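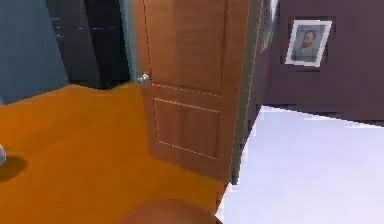
Clementina Correia wrote to me that her bedroom door closes well in winter, but from April it rubs on the frame and she must pull it with two hands. She asked if she should plane it at once. My answer is no, please wait a little. A door which sticks has often a simple cause, and wood that you take away you can not put back.

Doors that stick, squeak or do not latch

Start with the hinges. Open the door halfway, hold it by the knob and lift gently. If it moves up and down, the screws are loose, and a door with loose screws hangs down at the side of the knob and rubs at the top corner. Tighten all screws by hand with a screwdriver that fits well. I do not like to use the electric one for this work, it damages the head of the screw very quickly.

If a screw turns and turns and does not become tight, the hole is too big. Take the screw out, put some wood glue on two or three toothpicks, push them in the hole and break them off at the surface. Let the glue dry overnight. Then put the same screw back. My grandfather made this repair with matches (without the heads, of course), and one of his doors is still hanging so after 30 years.

When the screws are good and the door is still rubbing, you must find the place. Rub chalk on the edge of the door, close it, open it again. Where the chalk has gone to the frame, there it touches. Mark it with a pencil on the door.

Now try candle wax before any sanding. Rub a dry candle along the marked place, several times, and close and open the door. For a light rubbing this can be enough for the whole summer. If not, take sandpaper, first a rough one and after that a fine one, wrapped on a block of wood. Sand a little and try the door, sand a little and try again. It is boring but it is the right way.

For a small spot near the latch plate I use the Dremel with a sanding drum, at low speed. Keep it moving. If you stay on one place you will have a hollow, and the paint will show it for ever. Wear glasses and a mask, and if the paint in your house is very old, have it tested for lead first and do not sand it before you know.

After sanding, the bare wood must be closed again with paint or varnish. Many people forget it. Bare wood takes the moisture from the air and the door will swell again at exactly the same place. Do not forget also the top edge and the bottom edge. In my house the top edges were never painted by anybody.

Squeaking hinge: take out one pin only, with the door closed, and never all pins together. Clean the pin with steel wool, put on a thin layer of petroleum jelly, put it back. Cooking oil is not good, it becomes sticky and collects dust.

Latch that does not catch: put a little lipstick or chalk on the latch, close the door and look where the mark comes on the metal plate. If it is only a small difference, make the opening of the plate bigger with a metal file. If it is more, the plate must be moved, and the old holes filled as I explained with the toothpicks.

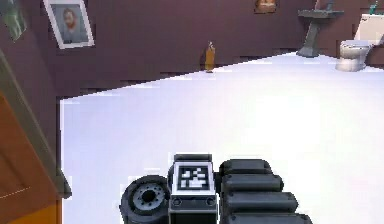
The bathroom door is a special case, as it gets steam every day. It can be very tight in the evening after the shower and quite free the next morning. So do not measure it directly after somebody has showered. Leave the window open or the fan running for 20 minutes, and the next day look at it again. With us the fan alone solved half of the problem.

If the door has a wide gap below, leave it. It lets the fresh air come in while the fan is pulling the wet air out. My neighbor closed his with a rubber strip and afterwards he wondered why his mirror stayed gray for one hour.

For the lower edge in a bathroom I give two coats of varnish and not one. It is easiest when the door is off, lying on two chairs with an old blanket. Ask a second person to help with the lifting, and write with pencil on the hinge side which end is up.

The next page will be for drawers. If you have a drawer that jumps out of its rail, send me your question before I write it.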